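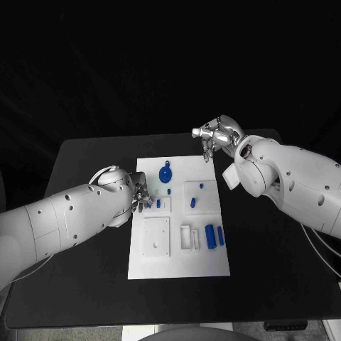
工单标题:Jaron 同步客户端显示“全部已同步”,服务器端缺文件
提交人:Tahira Sial
产品:Jaron 桌面客户端,服务器端由 Prorus 托管
优先级:普通(我选的是高,系统自己改回来了)
状态:处理中

7月6日 Tahira Sial
资料盘迁到新服务器以后,本地目录里有 2,725 个文件,网页端只列出 2,425 个,差 300 个。客户端托盘图标是绿色对勾,日志最后一行写着“同步完成,无错误”。我不太相信这一行。缺的文件分散在不同子目录里,有 PDF,有表格,也有纯文本,看不出规律。请不要先让我重装,迁移那天已经重装过一遍。

Prorus 支持,Sena Amegashie
您好,感谢反馈。这类情况多数由本地网络不稳定引起。请检查路由器,换有线连接后重新登录客户端,并把日志级别调成“详细”。

Tahira Sial
一直是有线。同一台机器上别的上传都正常,同一目录里相邻的两个文件,一个上去了一个没上去,我很难把这个归到路由器头上。照做了,重新登录,日志已附。差的还是那 300 个,名单和上一次逐行比对完全一致。网络不稳定会每次都丢同一批文件吗?

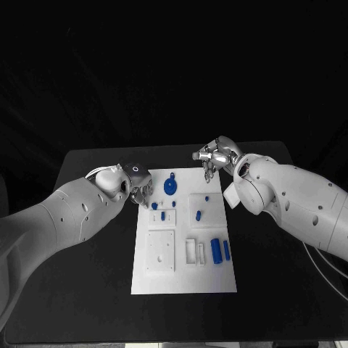 图:黑色桌面与两条白色机械臂,左侧的手下方有一枚蓝色小销钉

Prorus 支持,Sena Amegashie
日志收到。里面没有上传失败的记录。可能是网页端索引延迟,建议等索引重建完成后再看。

Tahira Sial
“没有失败记录”和“没有失败”是两回事。日志里这 300 个文件连“开始上传”都没有,说明客户端根本没把它们排进队列,索引重建一百遍也不会凭空多出来。
等索引的时候我做了个小测试:从名单里挑一个文件,内容不动,只改文件名,保存后马上就传上去了。改回原名,又不动了。所以问题在文件名或者客户端对文件名的记忆上,跟文件内容和大小没关系。

内部备注(误发为公开),Fouzia Farooqui
看一下路径长度?Zapata 那边的客户也报过。

Tahira Sial
既然公开了我就直接回。路径长度查过,名单里最长的也远没到上限,有几个就放在第二层目录,文件名不到二十个字符。Zapata 的客户后来怎么解决的,方便说吗?

Prorus 支持,Fouzia Farooqui
抱歉,备注发错了位置。那一例是路径过长,和您的不同。请退出客户端,在配置目录里找到 state.db,复制一份发给我们,先不要删除。

Tahira Sial
已发。顺便问一句,帮助中心有篇文章说遇到漏传就直接删 state.db,下面有人留言说删完以后本地文件被服务器的旧版本覆盖了。那篇文章到现在还挂着。
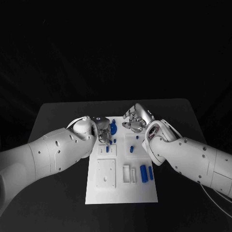
图:深灰色桌面中间放着一块白色长方形板,两条白色机械臂从两侧伸来

Prorus 支持,Fouzia Farooqui
分析结果:state.db 里这 300 条记录已被标为“已上传”,校验值来自旧服务器。迁移工具 Grimero 把旧状态原样带了过来,客户端比对后认为无需再传。改名后被当成新文件,所以能上去,和您的测试吻合。
处理办法:
1. 备份本地目录。
2. 客户端设置里选“暂停同步”。
3. 高级选项里选“重新核对远端”,不要选“重置”。
4. 核对完恢复同步,把结果发回来。

Tahira Sial
终于有一个能解释所有现象的说法。做完了,网页端现在是 2,712 个,还差 13 个。托盘图标仍然是绿色对勾,和差 300 个的时候一模一样,这个对勾到底在表示什么,我建议你们自己也想一想。

Prorus 支持,Fouzia Farooqui
剩下的 13 个请发文件名。

Tahira Sial
附上。其中 3 个的文件名末尾有空格,我能理解。另外 10 个看不出毛病。

Prorus 支持,Zubaida Shaikh
接手此工单。那 10 个文件名里的重音字母用了分解形式的 Unicode 编码,屏幕上看着一样,服务器端按组合形式存,核对时两边对不上。比如署名含 Vigfúsdóttir 的那几份。请把文件名里的重音字母删掉重新输入一遍,末尾空格也一并去掉。

Tahira Sial
Bjarke Vigfúsdóttir 是我同事,他的文件在旧服务器上放了很久没出过事。改名我可以改,但这算绕过去,不算修好。改完后网页端 2,725 个,数目对上了。我又随机打开了几份看内容,没问题。
先别关单。两件事还没有答复:一是客户端漏传时为什么显示“无错误”,二是那篇让人删 state.db 的文章什么时候改。

Prorus 支持,Zubaida Shaikh
文章已提交修改。状态图标的问题转给开发,计划在 8 月的版本里处理。工单改为“等待版本”。

Tahira Sial
收到。“计划”两个字我记下了,新版出来我会拿一个末尾带空格的文件名再试。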